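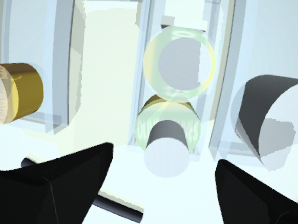
Sim bench notebook, September
Written up by Kirsty Hapeta, start 1:40 pm

Present: Yolanda Pacheco, Fabian Danzer, me. Regula Widmer joined at 3 for the scoring part. Elfriede Thaler has the advisor meeting and wants numbers by tonight.

Goal for today: get the cylinder placement task to the point where we can run it overnight without someone sitting next to it. The competition wants a policy that picks up a short cylinder and puts it at the green marker. Ours does that some of the time. Last night's batch was 236 episodes, and 154 of them ended inside the marker tolerance. Fabian thinks the real number is a little lower than that because the success check only looks at the last step, and an episode where the cylinder rolls through the target at the wrong moment would count. He is going to change the check so the cylinder has to stay put for half a second. Old numbers stay in the log with the old check noted next to them, please don't overwrite them.

Config on the bench machine is the Trulley branch, not main. Main still has the old finger friction. If you pull main you will get cylinders squirting out of the grip and you will waste an hour like I did.

1:55 - Reran ten episodes by hand with the wrist view open. Two failures. In both, the approach was fine and the close was fine, and the cylinder tipped when the arm started to lift. The fingers are closing too low on the side wall. Yolanda raised the grasp height by 6 mm in the config and we reran the same ten seeds. One failure. Ten seeds is not enough to say anything but we are leaving it in for tonight.

2:20 - Long talk about the see-through materials. Yolanda's view is that the policy should never be trained on images with the green markers drawn in, because the real table at the competition won't have them. Fabian's view is that the goal has to get into the policy somehow and this is the easy way for now. Both fair. We agreed on two runs: one with markers rendered, one with markers hidden and the goal position passed in as numbers. The first goes tonight, the second needs the observation code changed and I am doing that tomorrow morning.

Related: the translucent panels are slow. With transparency on, the renderer takes nearly twice as long per step. Made a note to try them opaque. Nobody could remember who set them up that way. Probably carried over from the Potholm scene we started from in the spring.

2:50 - Memory. The run dies after a while with no useful message. Watched it this time. Usage climbs steadily and it stopped at episode 1,956, which matches the last crash closely enough that I believe it is the same thing. Fabian suspects the contact logger, which keeps every contact from every episode in one list. He wrote a flush to disk at the end of each episode. Memory stayed flat for the 20 minutes we watched it.

3:10 - Regula here. Went through the scoring sheet with her. Things to fix on our side:

Time starts at first arm motion, and we start it at reset. Changes the score a bit in our favor.

Knocking over a second cylinder costs points. We don't track this at all. Regula will write it. She needs the body names, I sent her the list from the scene file.

The marker tolerance in the rules is measured from the center of the cylinder. We measure from the gripper. This one matters and may explain why the scores we gave Elfriede last month looked so good. Fabian to fix along with the half second check.

3:45 - Tried the opaque panels. Faster, and the arm still finds the cylinder, but I only looked at a handful of episodes. Switched back for tonight so that we change one thing at a time. Well, three things, counting grasp height, the new check and the flush.

4:05 - Randomization. Start positions are still drawn from a small patch in front of the arm. Yolanda widened the patch and right away got starts where a cylinder spawns touching its neighbor and pops off sideways. Needs a minimum distance check. Reverted for now. She has it on a branch called clondby-spawn if anyone wants to look.

4:30 - Fabian's fixes merged into Trulley. Ran the same ten seeds again with the new check. Two failures now, the extra one being a cylinder that was still moving when the old check passed it. So the check does what we wanted, and the number for Elfriede will go down. I'll tell her before she sees it in the table.

Overnight run started 4:50, markers on, translucent panels on, raised grasp height. Output goes to the runs folder under sandhu-02. Do not reboot the bench machine. The sign is on the monitor.

For tomorrow
Kirsty: goal position into the observations, markers hidden
Yolanda: spawn distance check
Regula: penalty for knocked cylinders
Fabian: look at memory in the morning, before anything else is started on that machine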